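The Brotgate hand on hire: questions we keep being asked

Last revised April 23, 2021

We run an independent advice page for small workshops, packing rooms and repair firms that are thinking about automation and have been handed a glossy brochure. Most of our post this spring has been about one offer: the Brotgate robotic hand, hired out by Plosside on a monthly plan with an arm, a stand and a support contract. We had one in for 31 days at the Badgate unit and paid for it ourselves. Plosside were told we'd be writing it up and were polite about it.

If your question isn't answered below, write to us. Please don't send us the brochure. We have the brochure.

What do you get for the money?

The hand, the arm it bolts to, a floor stand, a control box, a tablet with the teaching software on it, two spare knitted gloves and a folder of paperwork. Delivery and one day of setting up are included. A second day is not, and we needed a second day.

The plan we took was £218 a week, billed monthly. Insurance is separate. So is the extended support line, which you will want if you work evenings, as the ordinary one shuts at five.

Is it any good?

At some jobs. It picks up boxes, jars, small tubs and most things with a firm side to them, and puts them down again where you asked. It is slow and fairly patient. If your work is mostly that, and you have somebody on the staff who enjoys fiddling with settings, read on. If your work is bags, cloth, anything floppy or anything greasy, we would save the money.

The sales page says it "handles what your hands handle". It doesn't, and we wish they'd drop the line.

How was it tested?

We made up our own list of jobs, most of them suggested by readers. Each was tried 80 times, spread across the month so that one good morning couldn't flatter the result. Plosside's engineer was asked to stay away once the setting up was finished. We did ring the support line twice, as an ordinary customer would.

One job was emptying and refilling a shallow tray. Another was moving jars from a bench to a crate. The rest were smaller things, such as turning a box round so its label faced out. We didn't test anything with heat, food or sharp edges, and nothing here should be read as covering those.

Does it work with trays and bins we already own?

Mostly. The makers would like you to buy their own trays, which are expensive and, as far as we could tell, just trays. Ordinary ones did the job once the height had been set properly. Shiny surfaces need some care with the lighting, and our first afternoon went on moving a lamp about. Raised rims also matter more than you'd think. A hand coming down across a rim has to be told the rim is there, and the software hides that setting under a menu called Surroundings, two screens down from where any sane person would look.
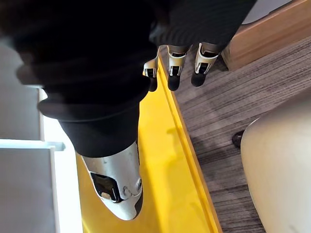
The hand over a yellow surface with a raised rim, thumb set apart from the fingers.

The open pose has a practical side. Thumb and fingers start well apart, so a wide item needs a good deal of clear space on both sides before the hand can come down on it. In a tightly filled tray there isn't that space. We had to leave gaps between items, and that meant fewer items to a tray. Put that in your sums before you sign anything, as the brochure's output figures assume generous spacing and don't say so.

Why is there a glove on it?

Plosside say it keeps dust out and makes the hand less unpleasant to bump into. Fair enough on both. It is a knitted thing that covers the palm and leaves the tips bare, so the gripping is done by black pads at the ends of the digits. The glove does no gripping to speak of, whatever the leaflet hints.

Our complaint is that it rucks up. Fabric gathers in thick folds towards the wrist, and on a low reach those folds can brush against whatever is standing at the side. Pull it smooth at the start of each shift. Replacement gloves come from Echeverri, who make the soft parts, and are priced as though they'd been knitted by royalty. We asked whether any close-fitting knitted glove would do and were told it would affect the warranty. We asked which part of the warranty. We are still waiting.

How often do the fingertip pads need replacing?

The manual says every 6 months. Ours were on for one month only, so we can't confirm or dispute that. They are easy enough to inspect. Look at the thumb first, as it takes the load from one side by itself while the fingers share the other. Ask for the pad price in writing at the start. It isn't on the public price list, and the two readers who wrote to us about it had been quoted different amounts.

The metal tips have openings in them. Doesn't muck get in?

A reasonable worry, and we put it to the support line. The answer was that the windows are meant to be there and that you should blow them out with dry air weekly. No wet cleaning. If you work with flour, sawdust or fine powder we would want a much firmer answer than the one we got, preferably on paper, and preferably saying who pays if it goes wrong. Our unit is fairly clean and a month proves very little.

Can it pick things up off the floor?

It can reach down there if the stand is set low. Whether it should is another question. Patterned or streaky flooring gave the arm's camera trouble with small dark items, and it would sometimes aim a little to one side. On a plain surface the same items were no bother. If floor-level picking is the reason you're interested, insist on a trial on your own floor. A demonstration on the Plosside showroom floor tells you how it does on the Plosside showroom floor.

Chairs and furniture nearby are also a nuisance. The software keeps a map of what is around the stand, and it does not much care for things that get shoved about by people during the day. Clear the area or expect stops.

How long does it take to teach it a new job?

The brochure says minutes. A simple pick and place took us most of a morning the first time and rather less later on, once we'd stopped believing the tablet when it said "Ready". You guide the arm by hand through the movement, save it, then correct it. The guiding is pleasant. The correcting is where the time goes.

Saved jobs stay on the control box. Exporting them for use on another machine costs extra – we consider this cheeky, given that you did the teaching.

Will it replace a member of staff?

No. For the month we had it, someone was within earshot the whole time, clearing stops, filling trays and straightening that glove. It may take a dull job off somebody so that they can do a better one at the same bench. That has some value. Anyone who tells you it pays for itself through wages should be asked to show you the working, line by line, with the trays, pads, gloves and insurance in it.

Is it safe to stand next to?

It is slow, it stops when leaned on, and there is a big stop button on the stand. We never felt nervous of it. That is not a safety assessment. You need to do your own for your own premises, and Plosside's standard form is not a substitute, though the salesman may talk as if it were. The pinch point between the thumb and the fingers deserves a line to itself in yours.

How noisy is it?

Less than we feared. There is a whirr when the fingers close and a tick from the thumb. The fan in the control box is the louder part, and you can put that under the bench if the cable reaches. Ours did, just.

What happened with the support line?

First call, answered quickly, sorted in one go. Second call, a wait of most of an afternoon, then advice to restart everything, which we had done. The fault cleared overnight and never came back. We'd call that one out of two.

Can we cancel?

After the first three months, yes, with a month's notice. Before that you pay the balance. The version of the contract we signed also had it renewing by itself every October unless you write in beforehand, and that was on the last page in small type. Plosside told us the clause is being looked at. Read your copy anyway.

Collection is free if the packing case has been kept. It is a very large case – ask yourself now where you're going to put it.

Would you hire it again?

For the jar job, possibly, for a busy season, if they came down on the weekly price or threw in the pads. For the tray job, no. By the time we'd spaced the items out so the hand could get at them, a person was quicker and didn't need the lamp moved.

Do Plosside or Brotgate pay you?

No. Nor do Echeverri. We've been offered a "partner link" and declined it. The hire was paid for out of reader subscriptions and the receipt is available if you ask.

Will you be testing the two-handed version?

When we can afford it. The quote we had was more than double, with the same single day of setting up. If you already have one in and would let us come and watch it on an ordinary working day, please get in touch through the contact page.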